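Nunstead Society of Anaesthesia Nursing: annual general meeting results

The annual general meeting was held at the Medside Centre, Nunstead, on 26th November. Quorum was confirmed at the opening of the session.

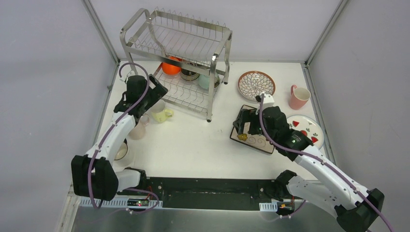

Election of the board

Five of the eight board seats were open for election. All five were filled on the first ballot. Electronic votes lodged through Ikotum were merged with the paper ballots before counting – 1031 valid votes in total. The remaining three seats continue unchanged.

Reports and motions

The activity report and audited accounts were adopted without amendment. A motion to move the membership year to an April start was carried. A second motion, on the fee for regional branches, was deferred to the next board meeting.

Tapsell Grant

Applications for the Tapsell Grant in airway management training are now open. Members have 30 days from the date of the meeting to apply. Minutes will be sent to all financial members by email.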